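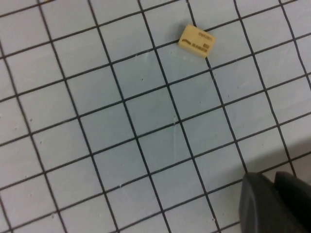 Sorkevton teaches its gripper software to say "not sure"

By Syafiqah Nair
09/09/2026

Robots have never been short of confidence. Ask one to pick up a rubber and it will close its fingers on whatever patch of air its camera has proposed, lift smartly and carry nothing at all to the correct tray.

Sorkevton, the Pratholm software firm, thinks it can knock some of that out of them. Version 2 of its grasp planner, Kernolau, was released to customers this morning, and its headline feature is doubt. Before the arm moves, the planner now gives each possible grip a score for how far it trusts its own estimate of where the object lies and which way it is turned. If the score is too low, the arm shifts the wrist camera to a fresh angle and looks again. After two more looks it gives up and asks a person.

The test pieces are not glamorous. A pale eraser lying askew on a black-and-white grid is the sort of thing Kernolau has to deal with, and harder than it sounds. The thing is small, it sits low, and its long side agrees with none of the lines underneath it. The earlier planner, according to Sorkevton, had a habit of lining up with the grid instead, which made for very tidy misses.

"It liked straight lines more than it liked objects," said Dimas Kusuma, who leads the planning team. "We spent from May onwards persuading it that the floor pattern was none of its business."

The extra looking has a price. Each new view adds 40 milliseconds of computing, plus however long the arm takes to get there, and customers who pay by the pick may have views on a machine that stops to think. Kusuma says the limit on second glances can be set to zero by anyone who misses the old days.

Harahap, which packs stationery orders and has been trying the software on one of its lines, is keeping it switched on for now. Its one complaint so far concerns the help message, which read "I am not certain" and had staff walking over to comfort it. The wording has been changed to "Check item".

The update is free to existing licence holders. The manual, Sorkevton says, will follow when the team is sure about it.

Related items
Pratholm robot lab to share its calibration tools
Why your gripper needs a better clock
Harahap adds night shift, robots not consulted

Contact the newsdesk | Copyright 2026 | Back to top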